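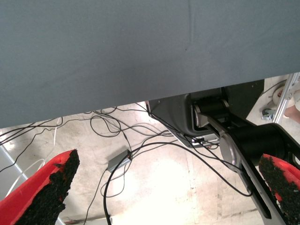 Is the Farngate robot open day okay for kids?

Yaryna Chornovol
We're thinking of going in June with my son (he's 15 and robot crazy!). Can you get close to the arms, or is it all behind glass?

Marietjie Hlongwane
We went last year and loved it! You stand pretty near the arms and

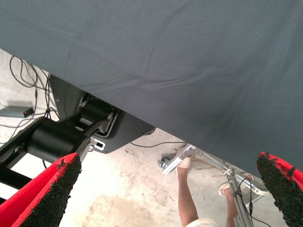
the staff will chat as long as you like. Wear flat shoes, it's concrete floors and cables. Ask for the gripper demo, my favorite part. 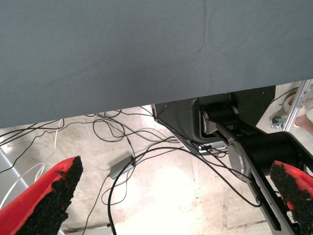

Kieran Hartley
no idea about kids but parking was $17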